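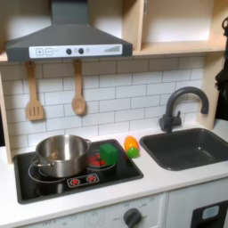

Abluft oder Umluft bei der Küchenrenovierung?

Forum Küche & Haustechnik — 5 Antworten

lavendelfeld_8
4. Januar 2024
Hallo zusammen, wir lassen im April die Küche in unserer Mietwohnung neu machen. Der Vermieter erlaubt keine Kernbohrung nach außen. Der Küchenplaner von Clegg hat uns eine Umlufthaube für 1.947 Euro angeboten, mit Abluft wäre das Modell von Lavell bei 2.078 Euro gelandet, Mauerkasten inklusive. Lohnt es sich, beim Vermieter noch mal nachzuhaken, oder reicht Umluft für zwei Personen?

Kaminkehrer_Nord
Gibt es in der Wohnung eine Gastherme oder einen Ofen? Dann brauchst du bei Abluft einen Fensterkontaktschalter, und der Schornsteinfeger muss zustimmen. Das wird in den Angeboten gern vergessen.

tofuundteig
Umluft reicht. Wir haben seit acht Jahren eine und kochen jeden Tag. Kohlefilter regelmäßig wechseln, Fettfilter in die Spülmaschine, fertig.

moosgruen
Da muss ich widersprechen. Gerüche gehen bei Umluft halbwegs weg, die Feuchtigkeit bleibt komplett im Raum. Wir hatten im Winter Schimmel in der Fensterlaibung. Nach dem Umbau auf Abluft war Ruhe, gekostet hat uns das mit Bohrung fast 400 Euro.

tofuundteig
Schimmel kommt vom falschen Lüften. Nach dem Nudelkochen Fenster auf, dann passiert nichts. Im Altbau würde ich kein Loch in die Fassade bohren, das ist eine Kältebrücke.

moosgruen
Mit einem ordentlichen Mauerkasten ist das dicht. Unserer ist von Pirnamero, die Klappe schließt von selbst. Bei minus zehn Grad zieht da nichts.

lavendelfeld_8
Danke euch. Eine Therme gibt es nicht, wir haben Fernwärme. Ich frage den Vermieter noch einmal schriftlich. Wenn er ablehnt, wird es Umluft. Hat jemand Erfahrung mit den regenerierbaren Filtern von Clundia? Die sollen in den Backofen.

Kaminkehrer_Nord
Funktionieren, aber beim Ausheizen riecht die ganze Küche. Backofen vorher sauber machen und das Fenster offen lassen.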